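Fui à feira vegana de Katcombe (e voltei com três frascos de pasta de caju)

Acordei no domingo com chuva e quase desisti. Ainda bem que não desisti! Há meses que andava a prometer a mim própria uma visita à feira vegana de Katcombe, desde que uma leitora me escreveu a dizer que era "a única feira onde se come melhor do que em casa". Fica num antigo mercado de gado, o que tem a sua graça, e a entrada custa 2 euros, que revertem para o santuário de animais Radu, a meia hora dali.

Cheguei às dez e meia e já havia fila. À porta davam um mapa dobrado em quatro que perdi logo a seguir (no bolso do impermeável, como vim a descobrir à noite), por isso andei um bocado ao calhas. Comecei pelos queijos. Provei um curado de amêndoa com casca de cinza, um fresco de caju com cebolinho e um azul que me deixou parada a mastigar com ar de parva. O azul é da Pridance, uma queijaria pequenina que só vende em feiras e que leva oito semanas a curar cada peça. Comprei dois e já só tenho meio.

A seguir fui espreitar a banca do santuário. Tinham um painel grande com os números do ano: 483 animais acolhidos, quase tudo galinhas poedeiras que iam para abate, mais umas ovelhas e um porco enorme que adora melancia. E uma petição à câmara para que as cantinas escolares do concelho tenham um prato sem produtos animais todos os dias, e não apenas quando alguém pede com uma semana de antecedência. Já levava 3831 assinaturas quando lá pus a minha. Fiquei à conversa bastante tempo, porque o meu filho passou um ano inteiro a comer arroz com salada na escola e este assunto mexe comigo.

Perguntei se era difícil convencer os pais. Responderam-me que os pais até são o mais fácil - o problema são os cadernos de encargos, que obrigam a tantas gramas de carne por refeição e que ninguém revê há anos. Trouxe o folheto e tenciono escrever um texto só sobre isso.

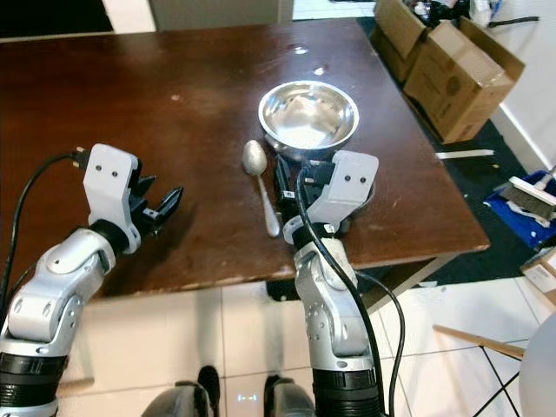
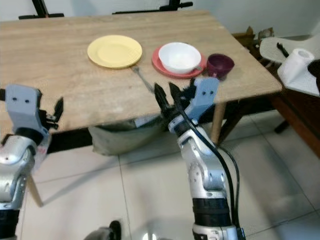
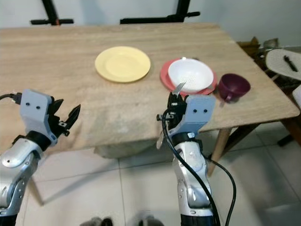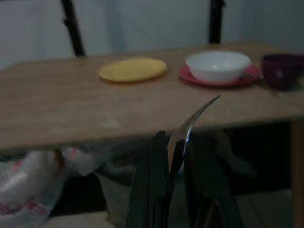 Taças, pratos e talheres em cima da mesa.

Ao meio-dia a fome apertou a sério, que isto de provar cubinhos de queijo não é almoço. A zona de refeições fica ao fundo, debaixo do telheiro, e cheirava tão bem que dei três voltas antes de me decidir. Acabei num guisado de grão com abóbora e limão em conserva, da carrinha da Drakberg, que tem também restaurante fixo na vila. Muito bom, um bocadinho salgado. A sobremesa foi um pudim de coco que não recomendo (gelatinoso, doce demais), mas a senhora ao meu lado repetiu, portanto o defeito pode ser meu.

De tarde houve uma demonstração de cozinha para famílias, e essa sim, valeu a viagem. Almôndegas de lentilha feitas do princípio ao fim em vinte e cinco minutos, com as crianças a enrolarem tudo com as mãos. Apontei o truque: deixar a massa no frigorífico antes de enrolar e juntar uma colher de tahini para ligar. Já repeti cá em casa e não se desfizeram!

O que me agradou menos foi a palestra das quatro sobre nutrição desportiva. Sala cheia, som péssimo, e metade do tempo gasto a vender suplementos. Saí a meio. Também gostava de ver mais bancas de legumes da região - contei com isso para as compras da semana e só encontrei uma, que às três da tarde já só tinha nabos. Levei os nabos.

Para quem estiver a pensar ir à próxima, em outubro: o estacionamento do mercado tem 800 lugares, mas a saída faz-se toda por uma rua estreita e eu demorei quarenta minutos a chegar à rotunda. O comboio deixa-nos a dez minutos a pé. Levem sacos, levem uma caixa para as sobras e levem dinheiro, que o multibanco da feira avariou antes do almoço. Os cães entram, com trela.

A receita das almôndegas vai para o blogue assim que eu conseguir decifrar a minha letra no verso do folheto.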